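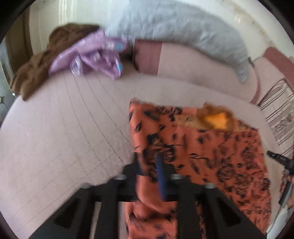 Employees of Plindstead who wish to raise a grievance should do so in writing within 100 days of the event. Set out each complaint separately, in the way an orange-red printed fabric spread on a pale sheet can be told apart from it. Give dates and attach any messages you rely on.

Step 2. Send the form to the Murthy office. Statements may not exceed 600 words. 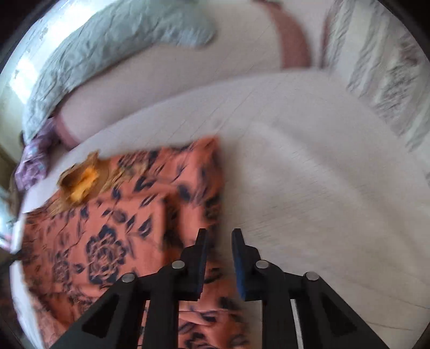

Coral cloth and white sheet on a bed.

Step 3. Attend the meeting. You may bring a coworker or union representative.

Step 4. If you disagree with the outcome, file an appeal on Form 943. Appeals received after April will be heard at Flatevstead.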